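Microwave on a small round table: where do the plates go?

Posted by Marcela Štěpánek

Hello everyone! We have a round table in the shared room at Hakundale, light wood, and we warm up our lunches there. The table is nice to look at, but being round it has no corner for a microwave to tuck into, and the plates end up all over the place. I'd love one layout that people will stick to — preferably without buying another table.

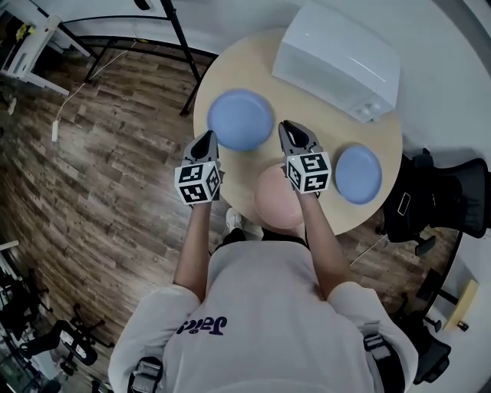 2 replies

Žofie Šimko

Oh, I know this problem well! Push the microwave to the back edge and make sure all its feet are properly on the top, because a round edge curves away sooner than you think. Leave the space in front of the door clear, so a hot plate can come straight out and land somewhere. Then stack your plates on one side, biggest at the bottom (blue ones together, pink on top, if they nest). Check the manual for the air gap too, especially if anybody likes to lean things against the back. We did ours in January and it has stayed tidy — well, mostly.

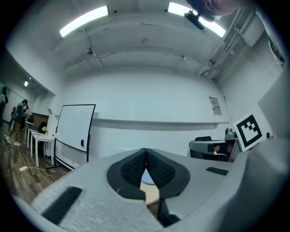

Bestano

just get a shelf. ours is 25 inches wide and the microwave has lived on it for years, table is free for eating. Wouldn't stack anything on top of the microwave though, plates slide when you slam the door and my brother-in-law lost a good bowl that way.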